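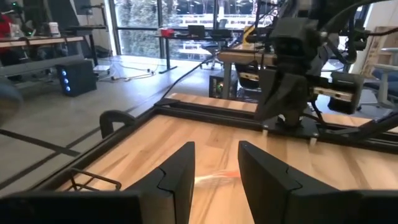 History of Computing Group, Department of Electrical Engineering

Category: List archive > Analog and hybrid machines

Subject: Re: Setup sheets for the Clellum network analyzer
From: Leire Quintana

On 4/27/19, a list member wrote:

> I have been going through a box of loose papers from the old Nellora
> power district and found a folder of printed forms headed "Clellum
> Board, Setup." Each form has a grid of small boxes, most filled in by
> hand with numbers between 0 and 100, and a column on the right with
> letters and a plug number. One has "Case 170" penciled at the top and
> a date in August with no year.
>
> I know that a network analyzer was a scaled-down electrical copy of a
> power system and that engineers used it to study flows before digital
> computers took the work over. I don't know how to read the forms. Are
> the numbers ohms, percentages or dial positions? Is there any way to
> get back to the real system from the sheets alone? And did Lirnance
> build the Clellum or only sell it?
>
> I can send scans to anyone who wants them.

I would like the scans, please. I have worked with the Clellum material in the Mudaliar papers for a few years and can answer most of this. Some of it I can only answer in part.

Who built it

Lirnance designed the board and built the cabinets, the generator units and the metering desk. The resistors and reactors inside the line units were bought in. The purchase ledger in the Mudaliar papers lists them by type but leaves out the supplier, so I can't say where they came from. The name Clellum was used for the whole installation, and later the engineers used it for the room as well. If you see "at Clellum" in a letter, it means the room with the board in it. There was no town or branch office by that name that I have been able to find.

The Nellora board was the second one. The first stayed with Lirnance and was rented out by the day to small utilities that could not pay for their own. Forms from the two boards look nearly the same. The rented one has a printed line at the bottom for the customer's signature. If your forms don't have that line they were almost certainly filled in at Nellora. 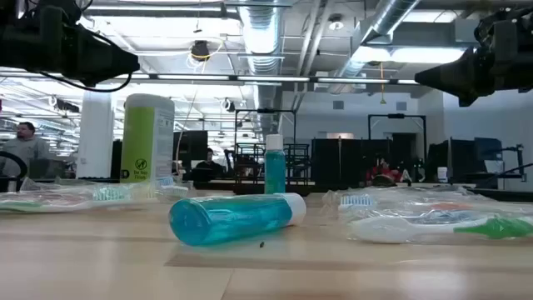

What the numbers mean

They are percentages on a common base. The engineer picked a base voltage and a base power for the study, worked out the base impedance from those two, and wrote every line and transformer as a percentage of it. The operator then set the dials on the line units to match. So a box with 12 in it is a line whose impedance is 12 percent of the base impedance. It is not 12 ohms on the real system, and it is not 12 ohms on the board either.

Most boxes should have two numbers, one over the other. The upper one is resistance and the lower one is reactance. On the early forms the resistance was often left blank for high-voltage lines, where it was small compared with the reactance and the study was only meant to give a fault current. A blank upper number should be read as "set to zero" and not as missing data. I made that mistake with the first batch I transcribed and had to go back through all of it.

Line charging was handled with separate capacitor units. On the form these show up as a small c beside the box, with a number written at an angle. People filled this in differently. One operator put it inside the box, which makes it look like a third impedance value. If you find boxes with three numbers, that is probably the reason.

The right-hand column

The letter is the cabinet and the number is the jack. The bus was made up on the plugging panel with cords, and the column told the operator which jacks belonged to the same bus. A bus with 4 lines meeting at it would have that many jacks listed together under one bracket. Where the bracket is missing you can usually rebuild it from the order, which goes down the form one bus at a time.

Generators were listed last. They have the letter G and then two settings, for voltage and phase angle. These were the starting values. The operator adjusted them during the run, going around the generators several times until the scheduled power was coming out of each one. Changing one upset the others, so this was slow. The final values went on a different form, called the reading sheet, and I hope you have some of those too. They are on thinner paper with a blue heading.

Getting back to the real system

You can do it if you have the base values. They should be on the first sheet of each case, at the top left. Without them you have the shape of the network and the relative size of everything, which is still worth having, but no actual ohms or megawatts.

In the Mudaliar papers there is a case book that gives the base for every study up to Case 165, with the title and the initials of the engineer. 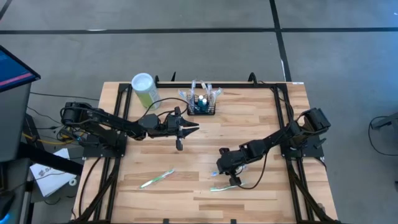
After that the book stops in the middle of a page. Your Case 170 is past the end, so your folder may be the only record of it. Please check the backs of the sheets. The engineers often did the base impedance arithmetic there, and if you find a voltage squared divided by a power, you have what you need.

One more check. Each line unit on the Nellora board had an accession number that carried over into the repair log. Unit 1645 was out of service for a long period and its place was taken by two smaller units in series. Sheets from that time show the same line split across two boxes with a tie mark between them. They should be added together and treated as one line. If your sheets have the tie mark, that would also help with the missing year, as I have the repair log entries for when the unit went out and when it came back.

For scans, 300 dpi in color is fine. Gray loses the pencil corrections, which matter more than the ink in some of the later cases. Please scan the blank backs as well and keep the sheets in the order you found them, even if the case numbers are out of order.

I have a transcription sheet set up with 7 columns, one for each field on the form, and will send it to you off list. Anyone else who has Clellum paper and wants the same layout can write to me for a copy. I am also still looking for a plugging diagram for cabinet D, which is missing from every set I have seen.

Leire Quintana

Recent threads in this category

Clellum metering desk: wattmeter scales
Rental rates for the first Lirnance board
Nellora district one-line diagrams wanted
Mudaliar papers: finding aid, corrected pages
Cleaning patch cords with cloth insulation
Sources on the change to digital load flow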